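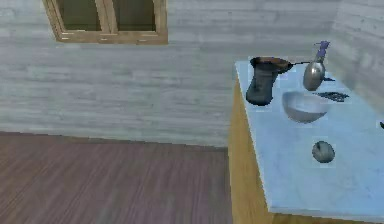 Window wall and table, interior set render.

Ticket: cue playback drops out in second half of show
Product: Grosura show control, playback node
Site: Mandadska, studio theater
Production: Vutard (touring play, one act break, projected backdrops)
Opened: March 2011
Priority: High – show is in its run
Status: Monitoring

Problem as reported
Sound cues 62 through 90 fire late or not at all. Cues before the act break run normally. The operator presses GO, the cue list advances, the cue is marked as played, and no sound comes out of the main pair. Projection cues on the same list run on time. Happened at two evening shows in a row. Did not happen at the dress rehearsal in February.

Setup
One playback machine, one backup machine on a manual switch. Audio leaves through a Rusnák interface with 4 outputs: main left, main right, upstage speaker, and the practical radio. Lighting is on a separate desk and takes a network trigger from the cue list. The projection files were replaced after the dress rehearsal. The audio files were not touched.

Steps taken

1. Restarted the playback software at the act break. Cues 62 to 70 then played. Dropouts came back at 71.

2. Swapped all audio cables between interface and amp rack. No change. Cables put back.

3. Moved the show file to the backup machine. Same fault, same cues. This rules out the main machine's disk and memory as the only cause.

4. Ran the second half from the top with the projector output turned off in software. All sound cues played. Ran it again with projection on and lost sound at cue 66.
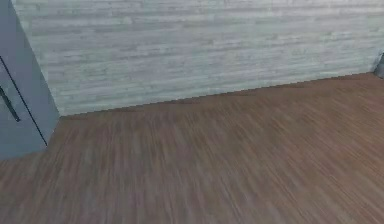
5. Checked the buffer setting on the audio output. It was 40 ms at the dress rehearsal according to the printed sheet in the booth. The show file now has it on "auto". Auto picks a new value each time a projection cue starts, and the output closes and reopens when the value changes. Any sound cue fired during the reopen is marked as played but is not heard.

6. Opened the log for last night. Each missing sound cue has an "output reopened" line within the same second. No such lines in the first half, where the projections are stills and the output is left alone.

Cause
The buffer setting was reset to auto when the new projection files were brought in. The import dialog has a box labeled "match project settings", checked by default, and it covers audio as well as video. The label does not say so.

Fix applied
Buffer set back to 40 ms on both machines. "Match project settings" unchecked. Show file saved under a new name and copied to the backup. Old file kept in the archive folder, read only.

Test
Full second half run twice on the main machine and once on the backup, projection on. All cues heard at the main pair. No "output reopened" lines in the log. The practical radio has a slight hum on output 4 – present before this ticket, logged separately.

Open items
Request to the software side: a cue should not be marked as played if the output is closed when it fires.
Request: separate the audio and video parts of the import box.
House to export the log after each of the next four shows and attach it to this ticket.

Update
First log received. Clean through cue 90. Three more to come before close.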